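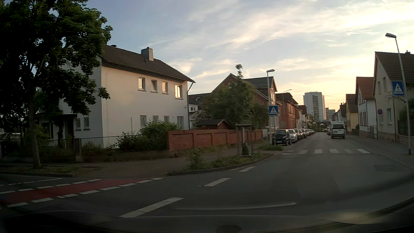

Hirnby Hitch Lock and Coupler Cover Set

I've been towing a little utility trailer for years and I went through three cheap coupler locks before I got fed up and started selling one I'd trust on my own rig. This is it! The lock body is solid steel, the pin slides in from the side, and the key turns even when your fingers are half frozen (I tried mine in November, gloves off, grumbling the whole time).

You get the lock, 2 keys, and a rubber cover that snaps over the keyhole to keep the grit out. The whole thing weighs 27 ounces, so it can live in your door pocket or under the seat.

Fits most 2 inch couplers. If yours has one of those chunky raised latches, measure the pin hole before you order, or email me a photo and I'll tell you if it'll go on. Zodwa Nkuna packs the orders and she's quick, so write soon if you need to change something!

A drop of dry lube in the keyhole every spring is all I ever do to mine. Please skip the thick grease, it gums up the pins.

Item no. 3588. Spare keys and covers are sold separately.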